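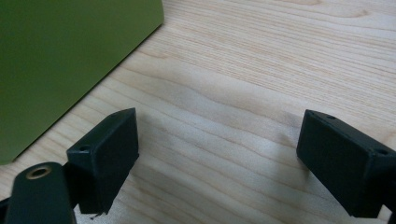

Our May supper club is nearly here, and Hacer Güler has promised her lentil soup again – the one we talked about all winter! We have 14 places left, and Jennylyn Gatchalian is keeping the list, so do drop her a line if you'd like one.

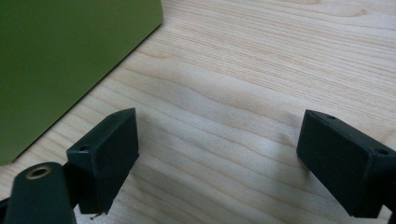
Bread is the one thing we still need, and two or three big loaves would do nicely. Suqin is also hoping for long tables in pale wood like this one, with that lovely wavy grain, so if you have one you could lend for the evening, she would be so grateful. Doors open at six, and children are very welcome.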